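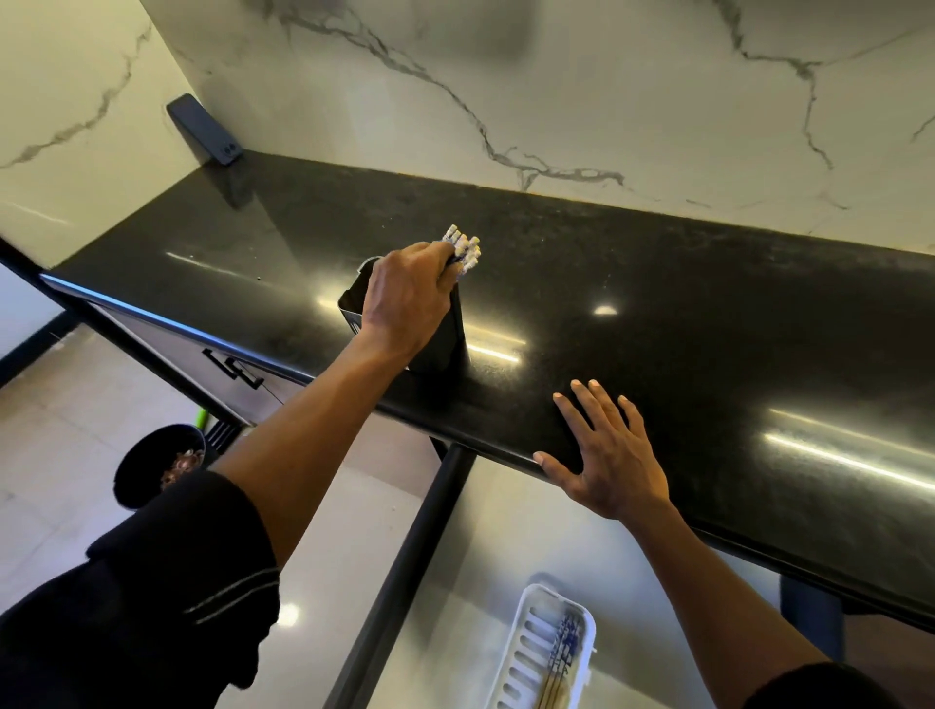 Abb. 1: Schwarze Granitplatte vor einer marmoriert gemusterten Wand.

Was heißt hier Granit? Handelsnamen dunkler Küchenplatten im Vergleich

Projektbericht im Modul Werkstoffe und Verbraucherinformation, Hochschule Stovstead

Zuletzt aktualisiert: Juni

1. Ausgangsfrage

Wer eine Küche plant, bekommt früher oder später einen Ordner mit Steinmustern vorgelegt. Auf den Rückseiten stehen Namen, die nach Urlaub klingen oder nach italienischer Oper, und fast immer steht irgendwo das Wort Granit. Unsere Gruppe wollte wissen, was dieses Wort im Handel noch bedeutet. Die Vermutung am Anfang war ziemlich unfreundlich: wenig.

In der Petrografie ist Granit eng gefasst. Gemeint ist ein Tiefengestein, dessen helle Minerale zu mindestens einem Fünftel aus Quarz bestehen, dazu kommen Alkalifeldspat und Plagioklas in bestimmten Anteilen. Solche Gesteine sind überwiegend hell: grau, rosa, gelblich, gesprenkelt. Was in Küchen als schwarzer Granit verkauft wird, ist dagegen in vielen Fällen Gabbro, Dolerit oder ein verwandtes dunkles Gestein, das kaum oder gar keinen Quarz enthält. Im Handel gilt eine viel lockerere Regel. Granit ist dort so ziemlich alles, was hart ist, sich polieren lässt und kein Marmor sein soll. Auch der Marmorbegriff wird übrigens großzügig gebraucht, das haben wir aus Zeitgründen weggelassen.

Man kann das für Haarspalterei halten. Ein Teil der Gruppe tut das bis heute. Wir sind trotzdem dabei geblieben, denn an dem Wort hängen Versprechen: säurefest, hitzefest, kratzfest, pflegeleicht, ein Leben lang. Ob diese Versprechen stimmen, hängt vom Gestein und von der Behandlung der Oberfläche ab. Ein Name, der das Gestein verschweigt, hilft dabei nicht weiter.

2. Material und Vorgehen

Grundlage sind die frei zugänglichen Produktlisten zweier Anbieter. Sostotari führt vor allem Rohplatten für Steinmetzbetriebe, Zadell verkauft fertig zugeschnittene Arbeitsplatten an Endkunden. Zusammen kamen wir auf 3.681 Einträge. Nach dem Entfernen doppelter Einträge blieben 3.404 übrig, mit denen wir gearbeitet haben.

Als doppelt galt ein Eintrag, wenn Name, Oberfläche und Plattenstärke übereinstimmten. Das ist eine angreifbare Entscheidung. Dieselbe Sorte kann unter drei Namen laufen, und dann haben wir sie dreimal in der Tabelle. Umgekehrt können unter einem Namen Platten aus verschiedenen Brüchen verkauft werden, die bei uns als eine gelten. Ohne Proben lässt sich das nicht auflösen, und Proben hatten wir nicht in nennenswertem Umfang.

Für jeden Eintrag wurde notiert:

- der Handelsname in der Schreibweise des Anbieters
- das Wort Granit, ja oder nein, und an welcher Stelle
- eine petrografische Angabe, falls vorhanden
- Herkunftsland oder Bruch
- Angaben zu Imprägnierung, Harzung oder Färbung
- Pflegeversprechen im Wortlaut

Die Zuordnung haben immer zwei Personen getrennt vorgenommen. Bei Abweichungen wurde gemeinsam entschieden. Die meisten Abweichungen betrafen die Herkunft, weil „europäische Qualität“ von den einen als Herkunftsangabe gelesen wurde und von den anderen nicht. Wir haben uns auf nein geeinigt. Der Satz kann genauso gut bedeuten, dass die Platte irgendwo in Europa zugeschnitten wurde.

3. Ergebnisse

3.1 Das Wort

In 2.172 Einträgen kommt Granit vor, entweder im Namen selbst, in der Kategorie oder im Beschreibungstext. Bei Sostotari steht es meistens in der Kategorie und ist damit eher eine Schublade als eine Aussage. Bei Zadell steht es im Namen, oft mit einem Zusatz wie „echt“ oder „Natur“. Was ein unechter Granit wäre, wird nicht erklärt.

Eine Gesteinsbestimmung mit Verweis auf einen Prüfbericht fanden wir bei 13 Einträgen. Alle stammen aus der Liste von Sostotari. Es gibt also Unterlagen, sie gehen nur offenbar auf dem Weg zur Küche verloren. Oder sie werden dort nicht mehr für nötig gehalten. Beides wäre mit unseren Daten vereinbar, und wir möchten uns auf keine der beiden Lesarten festlegen.

Dabei ist die Sache nicht ungeregelt. Die DIN EN 12440 beschreibt, wie Naturstein zu bezeichnen ist: Handelsname, petrografische Familie, typische Farbe, Herkunftsort. Die DIN EN 12407 beschreibt die petrografische Prüfung. Wir hatten erwartet, beide Nummern häufiger zu lesen. In den Texten für Endkunden kommen sie nicht vor.

3.2 Der Fall Abella

Am Beispiel Abella lässt sich das Problem gut zeigen. Der Name taucht in beiden Listen auf. Bei Sostotari ist Abella ein Gabbro, tiefschwarz, poliert oder satiniert. Bei Zadell ist Abella ein „edler schwarzer Granit mit feiner Körnung“. Ob es sich um dasselbe Gestein handelt, wissen wir nicht. Eine Nachfrage bei Zadell wurde freundlich beantwortet, allerdings mit einem Pflegehinweis und einem Link zum Zubehör.

Angenommen, es ist dasselbe Gestein: Dann wäre die Platte vermutlich trotzdem eine gute Platte. Gabbro ist zäh, dicht und nimmt meist wenig Wasser auf. Für eine Küche ist er häufig sogar die bessere Wahl als mancher helle Granit, der ohne Imprägnierung Ölflecken zieht. Warum also der falsche Name? Unsere Erklärung ist langweilig. Granit kennt jeder, Gabbro klingt nach Baumarktkleber.

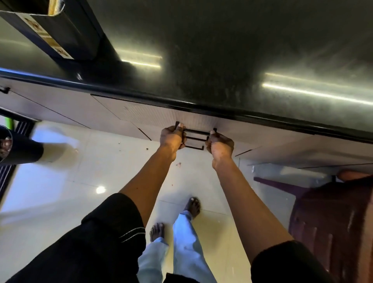 Abb. 2: Dunkle, gesprenkelte Platte mit gerundeter Vorderkante über weißen Schrankfronten.

3.3 Farbe

Schwarz verkauft sich, und zwar am liebsten gleichmäßig. Gestein ist aber selten gleichmäßig. In der Fachliteratur wird beschrieben, dass dunkelgraue Platten mit Ölen, Wachsen oder Farbstoffen nachgedunkelt werden. Die Behandlung ist nicht an sich verwerflich, sie müsste nur genannt werden. Mit der Zeit kann der Farbton durch Reinigungsmittel ungleichmäßig werden, und dann sieht man in der Küche sehr genau, wo gearbeitet wird und wo nicht.

In unseren Listen wird eine Färbung fast nie erwähnt. Daraus folgt leider nichts. Entweder wird kaum gefärbt oder es wird nicht darüber geschrieben. Ein bekannter Schnelltest, das Abreiben mit einem weißen, in Aceton getränkten Tuch, zeigt manche Farbstoffe an, andere aber nicht. Ein sauberes Tuch ist kein Beweis. Auf mehreren Ratgeberseiten wird es als solcher behandelt, was uns an der Sorgfalt dieser Seiten insgesamt zweifeln ließ.

3.4 Pflegeversprechen

Am unergiebigsten war die Auswertung der Pflegehinweise. Sie widersprechen sich innerhalb derselben Liste, manchmal innerhalb desselben Textes. Eine Platte ist „völlig unempfindlich gegen Säuren“ und soll drei Zeilen später vor Zitronensaft geschützt werden. Eine andere braucht keine Imprägnierung, wird aber im Paket mit einem Imprägniermittel angeboten.

Chemisch ist die Lage halbwegs übersichtlich. Quarz wird von Haushaltssäuren praktisch nicht angegriffen. Feldspäte sind unterschiedlich beständig, kalziumreicher Plagioklas schlechter als Alkalifeldspat. Enthält das Gestein Kalzit, auch nur fein verteilt, kann eine polierte Fläche nach Essig oder Entkalker matt werden. Gerade bei dunklen Platten fällt eine matte Stelle stark auf. Wer also wissen will, ob eine Platte den Entkalker der Kaffeemaschine verträgt, müsste die Mineralzusammensetzung kennen. Damit sind wir wieder bei der Angabe, die fast überall fehlt.

Beim Thema Hitze sieht es ähnlich aus. „Heiße Töpfe kein Problem“ ist für dichtes Gestein meistens richtig und für geharzte Platten schon weniger sicher. Harz wird verwendet, um feine Risse zu schließen und die Politur zu verbessern. Es altert anders als Stein. Angaben zur Harzung fanden wir vereinzelt, und dann gern als Qualitätsmerkmal formuliert.

3.5 Herkunft

Bei der Herkunft schneidet Sostotari deutlich besser ab. Land und oft auch Region sind genannt. Zadell arbeitet mit Namen, die eine Herkunft nahelegen, ohne sie zu behaupten. Ein italienisch klingender Name bedeutet nicht, dass der Stein jemals in Italien war. Vielleicht wurde er dort poliert, vielleicht hat nur jemand im Marketing einen Sprachkurs besucht. Für Fragen nach Arbeitsbedingungen im Steinbruch oder nach Transportwegen sind solche Namen wertlos. Siegel werden zwar gezeigt, doch bei den meisten ließ sich auf der Produktseite nicht erkennen, ob sie für den Stein gelten, für die Firma oder für die Verpackung.

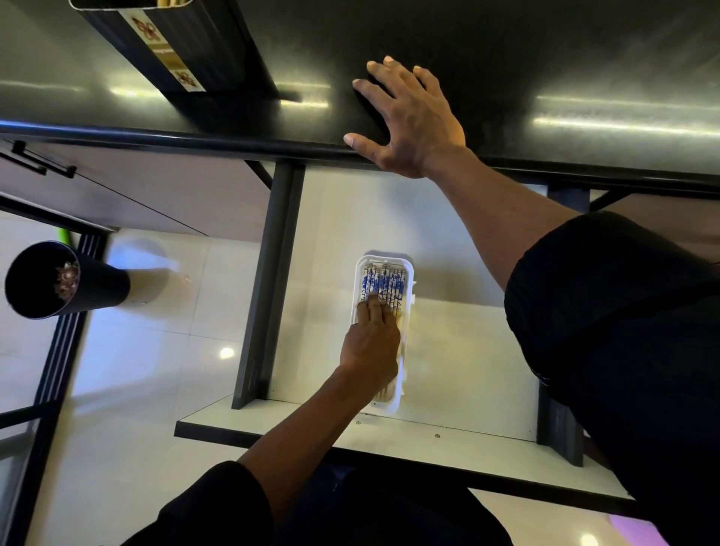 4. Diskussion

Unsere Ausgangsvermutung hat sich bestätigt, und genau das macht uns etwas misstrauisch. Wir haben nach fehlenden Angaben gesucht und fehlende Angaben gefunden. Eine Produktliste im Netz ist kein Kaufvertrag. Es ist denkbar, dass im Beratungsgespräch mehr gesagt wird, dass Datenblätter auf Anfrage kommen und dass ein guter Steinmetz beim ersten Blick weiß, was er vor sich hat. Solche Gespräche haben wir nicht untersucht.

Außerdem sind zwei Anbieter kein Markt. Die Zahl der Einträge wirkt groß, aber sie stammen aus zwei Häusern mit jeweils eigener Textredaktion. Ein einziger Textbaustein, der hundertfach kopiert wird, ergibt in unserer Tabelle hundert Befunde. Wir haben überlegt, Textbausteine zusammenzufassen, und es gelassen, weil wir keine saubere Grenze zwischen Kopie und leichter Abwandlung gefunden haben.

Offen ist auch, wem der falsche Name schadet. Wer einen Gabbro als Granit kauft und zufrieden ist, hat wohl keinen Schaden. Wer eine kalzithaltige Platte als säurefesten Granit kauft, schon. Beide Fälle stehen in der Liste unter demselben Wort nebeneinander und sind von außen nicht zu unterscheiden. Das Argument, die Kundschaft wolle es gar nicht so genau wissen, haben wir in Gesprächen am Messestand mehrfach gehört. Belege dafür wurden uns nicht genannt.

Zu den Alternativen nur kurz: Quarzkomposit und Keramik werden häufig mit dem Hinweis beworben, sie seien berechenbarer als Naturstein. Für die Farbe mag das gelten. Die Pflegehinweise, die wir nebenbei gelesen haben, waren jedenfalls nicht besser geschrieben.

5. Was wir vor einem Kauf fragen würden

- Welches Gestein ist es, und worauf stützt sich die Angabe?
- Ist die Platte geharzt, gefärbt oder imprägniert, und womit?
- Aus welchem Land kommt der Rohblock?
- Gibt es ein Reststück, auf dem man eine Nacht lang Zitrone, Öl und Rotwein stehen lassen darf?

Die letzte Frage halten wir für die nützlichste. Ein Reststück kostet den Betrieb wenig, sollte allerdings aus derselben Platte stammen. Mit einem Muster aus dem Ordner testet man den Ordner.

6. Offene Punkte

Für eine Fortsetzung wären Dünnschliffe von Abella aus beiden Quellen der naheliegende Schritt. Das Labor hat grundsätzlich zugesagt, die Kostenfrage ist ungeklärt. Die Tabelle mit den Einzelzuordnungen liegt im Kursordner. Korrekturen bitte dort in die Kommentarspalte eintragen und die Ursprungswerte stehen lassen.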